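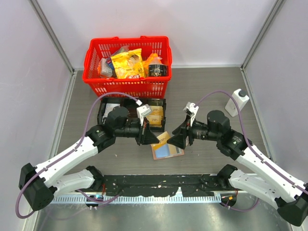
Packing bench, progress report 2
Group: Hjørdis Dahlgren, Oda Blomqvist
Berkcombe shared workshop, January

Where we are. Both arms mounted, both grippers opening and closing from the one script. Walls are up on three sides. Cables clipped along the links with some slack at the wrist – first try had none and the left one pulled its plug out on every full reach.

Task is still the same as in the plan: items from the black tray and the bench into the red basket, crisps and snack packets mostly. Flat packets are the hard part. Bags are easy, they scrunch and you get a fold to hold. A flat one just slides away from the fingertips, so we now bring both grippers in low from either side and pinch. Worked 5 times out of 10. One gripper alone, 2 out of 10. Not enough tries to say much, will do more.

Calibration. Oda wrote a new routine for the wrist sensors, called Meng in the repo (do not ask). Takes almost 10 minutes and has to be redone if anyone leans on the rail. Log has 1072 lines from the last run, most of them the same timeout warning. Havent found the cause. Possibly the Ditano board, possibly our own loop.

Problems
Right elbow sags a bit when the arm is stretched out. Tightened it, came back next morning.
Reflections off the metal panel at the front confuse the packet detection. Matt tape ordered.
White bottle too heavy for one gripper so far, left for later.

Next
Swap fingertips for the rubber ones from Gollard. Hjørdis to rewrite the handover so the arms stop wating for each other. More flat packet runs, then basket filling start to finish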